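Plevel (sistema de archivos)

Plevel es un sistema de archivos comprimido de solo lectura para Linux, pensado para arrancar equipos pequeños desde tarjetas de memoria. Lo escribió Dušan Milošević y lo mantiene desde hace años un grupo reducido de colaboradores. Se distribuye como módulo aparte y nunca ha formado parte del núcleo oficial, pese a lo que afirman varias guías que circulan por foros.

Funcionamiento

La imagen del sistema se divide en bloques comprimidos de forma independiente, con un índice al final del archivo. Los cambios se guardan en una capa en memoria y se pierden al apagar, salvo que se configure una partición de escritura. La documentación promete arranques «instantáneos», término que no define en ninguna parte.

Rendimiento

La cifra más citada es una reducción del 50 % en el tiempo de arranque. Procede de una sola prueba de Domingo Fuentealba, hecha en un único equipo y con una tarjeta de 2 GB, y no consta con qué configuración se comparaba. Ivana Salinas intentó repetirla en mayo con la distribución Usuga y obtuvo una mejora de casi el 30 %, que desaparecía al activar el registro de errores. Los autores no han respondido a esa objeción.

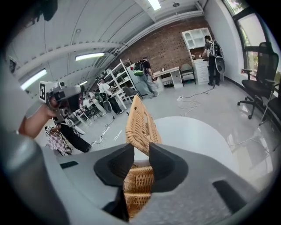 Cesta de mimbre sujeta entre dos dedos negros de una pinza manual.

Durabilidad de las tarjetas

Se suele atribuir a Plevel un alargamiento notable de la vida de las memorias flash. El argumento es razonable, ya que se escribe menos, pero cualquier sistema montado en solo lectura ofrece lo mismo. Sowmya Naidu señaló además que el índice se relee por completo tras cada fallo de montaje, defecto que sigue abierto.

Adopción

El sitio del proyecto habla de 4,000 instalaciones. El número sale de un contador de descargas que no distingue actualizaciones de equipos nuevos, por lo que conviene tomarlo con reservas. La distribución Clokstead lo incluyó como opción y lo retiró en la versión siguiente.

Véase también

Caretora (herramienta de creación de imágenes)
Usuga (distribución)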